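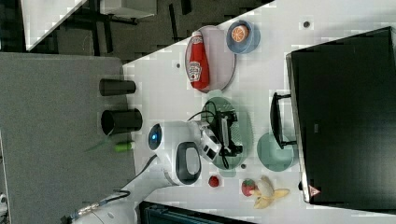
Robot arm coming to our lunch counter. What actually happens to the people?

Posted by Uyên Phùng, 17 Jun 2020

I run the dish and tray side of a staff canteen. We put out 400 lunches a day, and 600 when there's a training course in the building. Management has bought an arm from Flasano to clear plates and set up trays. In the slide deck it "frees the team for guest-facing work." There are 2 of us on the team, and the guests mostly face their phones.

Has anyone been through this? I'm not asking whether it will drop things. I want to know what my job looks like in six months, and whether I should ask for anything in writing before it starts.

Plorum
Been through it, different maker (Vekelar), same slide deck. Ours started in April of last year.

Your job turns into looking after the table. The arm likes a plate where it expects a plate, so you end up setting things out neatly for a machine that was bought to set things out neatly. When it stops, somebody has to walk over, move the bowl an inch and press resume. In our first month we logged 1,413 stops. I know the number because I was the one logging them, on top of the job I had before.

It did get better. By the fall I could leave it alone for most of a shift, and my wrists have not missed scraping plates. Hours stayed the same for those of us already there, but when a coworker left they didn't replace her, and no slide had covered that.

Things I'd get in writing:

Who resets it, and whether that is in their job description and their pay.
Who is allowed to switch it off. We had a week where only the day manager was, and he was on vacation.
Training on paid time. "Watch the video at home" is not training.
What happens to a position when someone quits.

Also ask to be there when they choose the plates. They picked ours without us and the new bowls don't fit the dishwasher racks.

Xiao
robots are the future, learn to code

Flasano_fan
I'd argue a bit with Plorum. At my place the setup was dull but short, and the installer changed the layout when the dish crew complained. The trick was complaining while he was still on site. After that it's a ticket, and tickets go wherever tickets go.

Agree on the pay thing though. I asked for a raise for doing the resets and got a polo shirt with "Automation Champion" on it. It's a medium. I am not a medium.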